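数据组来信:叠好的衣服,怎么放进箱子

上一期有读者留言,问我们整天说“采数据”,到底采的是什么。正好这一期轮到我写,就聊聊我手头这摊活儿吧,反正最近脑子里也装不下别的了(做梦都在理衣服,真的)。

我们组今年夏天的任务叫 Grilholm,名字是 Blagoje Krasniqi 起的,他说是随手在地图上翻到的,我查了半天没查着,也就不追究了。任务内容写在纸上只有一行字:双臂机器人把叠好的衣物收进透明收纳箱。模型要从人的示范里学,所以得有人坐在后面,两只手各握一个操作手柄,带着两条机械臂一遍一遍地做。每做一遍存一条,叫一条示范。我们这一批的目标是 334 条,写这篇的时候录了将近 200 条,进度还行,就是肩膀有点受不了。

刚开始我们都以为难的是夹起来那一下。练了几天才发现,夹衣服其实很快就上手了,麻烦在放。叠好的衣服是软的,夹爪捏住一边抬起来,另一边马上往下耷拉,到了箱口上方,形状已经跟桌上那会儿不一样了。你要是直直往下放,底下那层会卷进去;要是斜着送,又容易蹭到箱壁。我自己的习惯是让一只夹爪先把衣服的边送到位,另一只晚一点再松,可 Blagoje 偏喜欢两边一起松手,快是快,看得我心惊肉跳!

后来我们商量了一下,两种手法都留着。模型看到的做法多一点没坏处,只要每条示范自己前后一致,别做到一半改主意。最怕的就是那种犹豫:夹爪伸过去,停住,缩回来,再伸过去。人看着没什么,学出来的策略可是会跟着一块儿犹豫的,在 Brevdale 那边试跑的时候,机械臂就对着一件衬衫晃来晃去,跟我早上站在衣柜前一模一样。
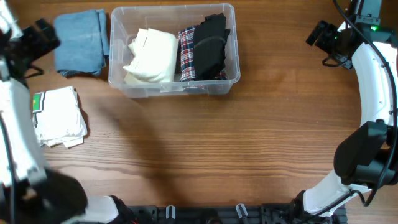 Grilholm 任务录制中:部分衣物已在箱内,蓝灰色和白色的两叠还在桌上。

再说说衣服。我们很看重颜色和花纹的搭配,格子的、纯黑的、浅色的混着来。黑色最让人头疼,褶皱在画面里几乎看不出来,检查的人得把亮度调高才能判断边上有没有翘。透明箱子也不省心,隔着箱壁能隐约看见里面的花纹,早先有一版模型就老想隔着塑料去夹。所以现在每录 50 条,我们就换一批衣服,箱子的位置也挪一挪,有时靠左,有时靠右,离手臂远近也变。桌子倒是一直没换,Söderlund 小组说他们下一轮会补别的桌面,我先替他们记在这里,省得到时候赖账。

录完还要筛。每条示范至少两个人看过,标上开始和结束的时间点,再写一句话的说明,比如“把白色那件放到黑色那件旁边”。这句话听着简单,写起来吵得最凶。什么叫“旁边”?压住一个角算不算?我们为这个专门写了一页规则,第一版太细,大家看完更糊涂了,第二版删掉一大半,反而好用。目前退回重录的有 43 条,多数是线缆挡了视野,或者衣服散开以后操作的人硬塞了进去。说到硬塞,我得坦白,里头有好几条是我的,都是快吃午饭的时候录的。

散开的那些我们也没全扔。有几条是衣服滑开以后,操作的人重新把它理平、再夹一次,最后好好地放进去了,这种单独放在一个文件夹里,标成“补救”。我个人特别喜欢看这些,比一次成功的有意思多了,模型将来总会碰到没放好的时候,得见过别人怎么收拾。要不要跟主数据混在一起训练,组里还没谈拢,Trasari 的同事主张先分开跑一轮,我倾向直接混进去,等有了对比结果再跟大家说。

想来试试操作手柄的同事,可以直接在组里的共享表格上填名字,没经验也没关系,头一回一般练上一小时就能正式录了。请穿得舒服点,手腕上的表和镯子先摘掉。另外我们还缺衣服,尤其是带条纹的和薄一点的针织衫,洗干净的旧衣服就行,放到数据组门口的架子上,贴个条写上名字,九月这批录完会还给你们。袜子先不要,那是下一个任务的事。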